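Grendach Allotment and Garden Association
Minutes of the March meeting, held Friday, 7.30 pm, in the small room
Chair: Benedikt Voß
Nineteen plot holders present. Apologies as on the sheet.
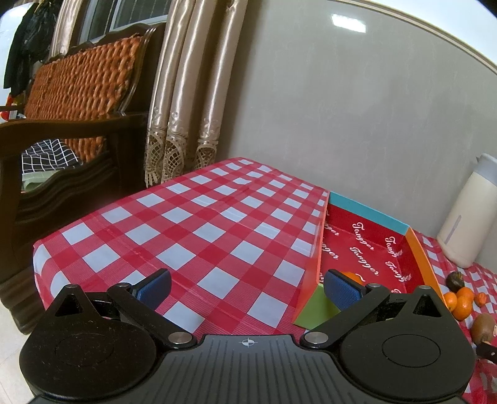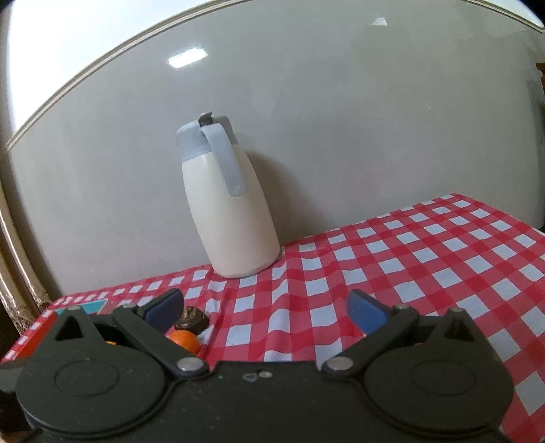 Table with the checked cloth, March.

1. Minutes of the last meeting
Agreed, with one change. Item 6 said members "welcomed" the new water charge. Several members said they had not welcomed it. Changed to "were told of".

2. Water storage: the Plesten proposal
The chair went through the offer from Plesten for a storage tank at the bottom of the site, fed from the shed roofs along the lower path. The tank holds 2,000 litres. The price is 3,000 with fitting, and Plesten say it would pay for itself in four seasons.

The secretary asked how they had got to four seasons. The chair said the figure was in the leaflet. The secretary said she had read the leaflet and it gave the figure but no working. She had tried it herself with last year's water bill, which came to 400 for the whole site, and could only make it four seasons if the tank replaced all of the mains water and the price came down by nearly half.

Plot 22 pointed out that the tank would be full in January and empty by the second week of June, same as his water butt. The chair said a larger tank would last longer. Plot 22 said there were also more people who would be using it.

Plot 9 spoke in favour. Pressure on the lower taps is poor on summer evenings, and she would sooner fill a can from a tank than stand at a dribble. She did not much mind whether it paid for itself. This was felt to be a fair point and a different one from the point in the leaflet.

Asked whether the price included the base, the chair said he believed so. The quotation was passed round. It says "on prepared level base". The lower path is not level and has no base.

No vote taken. Chair to ask Plesten for (a) the working behind the four seasons, (b) the price of a base, (c) the name of another site that has had one of these for at least two summers and is willing to be rung up.

3. Ondieki soil treatment
A free trial sack has been offered. The letter says users see "up to twice the yield". Plot 14 asked twice the yield of what. It was also asked what "up to" was doing there, as no change at all would be covered by it.

Plot 31 said he had used it on his onions last year and they were the best he had had. On being asked, he agreed that he had also moved them to the sunny end, bought sets instead of sowing, and watered them.

Agreed to accept the sack as it is free. Plot 14 will treat one half of her potato bed and leave the other half alone, same variety, same planting day, and weigh both. Plot 31 thought this was a lot of fuss for potatoes. The result will be put on the board whichever way it goes.

4. Slugs
The usual discussion. Eggshells, copper tape, coffee grounds and beer were each recommended by one member and said to be useless by another. The secretary asked if anyone had left a row without any of these to compare. No one had. Moved on at 8.25.

5. Waiting list
The list stands at 116 names. The chair described this as a sign of how much the site is valued. Plot 5 asked when it was last checked. It has not been checked since it was moved over from the card box, and at least three of the people on it already have plots here. One of them was in the room.

Secretary to write to everyone on the list, with replies by the end of the following month. Names with no reply to be kept on a second list for a year and then dropped. Plot 9 against dropping anyone. Carried.

6. Nudel
Nudel, the dog from plot 17, has again been blamed for the holes in the asparagus bed. The owner said the dog was away at his sister's that week. The holes are narrow and go down at a slant, and plot 22 thinks badger. Complaint not upheld for now. Dogs are still to be on a lead on the main path.

7. Any other business
The bottom gate is sticking. Plot 5 will plane it if someone can hold it.
Keys: two not returned from last year. Names to be read out next time if they have not come back.
The chair asked that item 2 be recorded as "broadly positive". The meeting did not agree to this wording.

Closed 9.10 pm. Next meeting to be put on the board.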